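Foritz Adjustable Work Stool: Equipment Review

Cliltanen Shared Workshops, Furnishings Desk
June
Reading time: 3 minutes

The Foritz is a height-adjustable stool intended for shared workrooms, where one seat must serve many users over a long day. Our office placed it in regular use at the Lilow site for 30 days and compared it with the fixed-height Thammasiri stool that it may replace.

Assembly requires a single hex key, which is supplied. The printed instructions are clear, although the step for fitting the foot ring appears before the step for seating the column and should be read through first. One member of staff completed the work in 40 minutes.
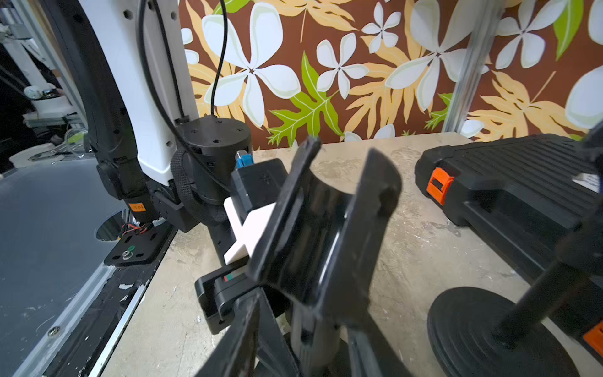
The seat is firm and slightly dished. Users who remained seated for a full morning found it comfortable, while those who moved between tasks remarked mainly on its height lever, which can be reached from either side. Travel between the lowest and highest settings is 180 millimeters. Taller users would have welcomed more, and at the highest setting the foot ring sits too low for shorter users to rest both feet.

Stability is good on a hard floor. The base does not rock, and the glides make little noise when the stool is moved. On carpet tile the glides tend to catch, and the stool must be lifted. It is heavier than the Thammasiri, a point to consider where furniture is cleared away each evening.
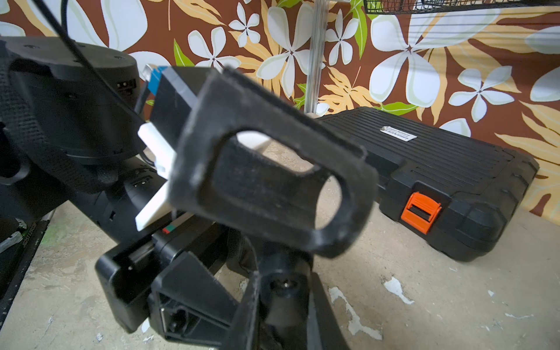 Cleaning presents few difficulties. The seat cover wipes down with a damp cloth and mild soap. Dust gathers in the seam beneath the seat edge and requires a soft brush. The lever showed light scratching by the end of the trial, with no effect on its operation.

The manufacturer's warranty runs for 3 years and excludes the glides, which may be ordered separately. We recommend the Foritz for workrooms with hard floors and mixed use. Sites with carpet should retain the Thammasiri until a different glide is offered.

Last updated: June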